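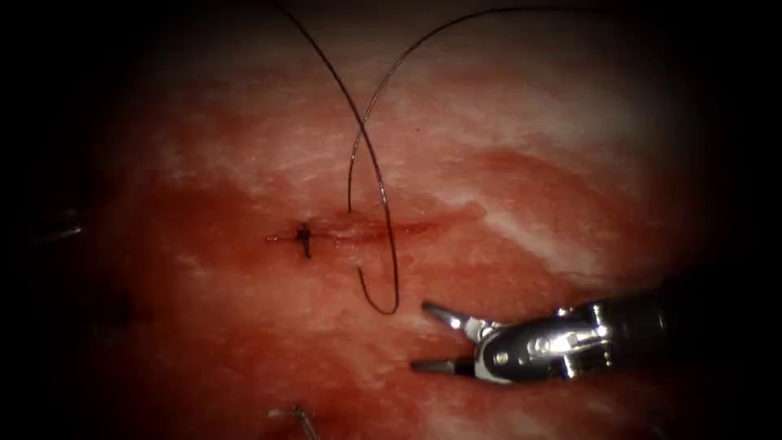

Re: [closure-practice] running vs interrupted on the long cut

Quick reply between things, sorry if this is choppy.

> We've gone back to interrupted stitches for the long cut. Residents
> keep asking why not just run it. Also what length are you
> cutting the thread to? Ours ends up in knots nobody asked for. And
> does anyone still bother with the Kohlhase handout?

Interrupted here too. Slower, yes. But if one knot slips you lose one stitch and teh rest still hold. With a running line one bad pull and the whole thing goes slack. We let people run it only after they can do 9 in a row with even spacing, which takes most of them a good part of August.

Thread length — shorter than you think. A long tail feels safe and then you spend half the time hunting for the end. Lay the loop out to one side before you go for the wrap, flat on the tissue, away from the cut. Tips close together, small wraps, don't haul the slack across the seam or it saws at the edge.

Black thread only, please. Ustberg tried a pale one and you lose it the second it goes over a light patch.

Knots: trim short but not to nothing. Tails pointing every which way is fine, a knot with no tails is not.
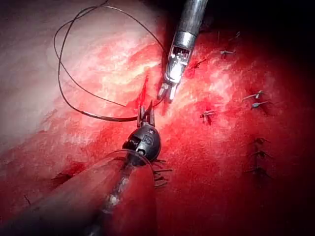 Spacing is what we mark hardest. People start neat, get tired, and the gaps creep wider toward the far end. Have them stop after 2 stitches and look back along the line before placing the next.

Kohlhase handout: still use page 2, skip the rest. The Clundasska people have a newer one, will dig it out and send it if the list takes atachments.

More later, got to run

Woneo skills room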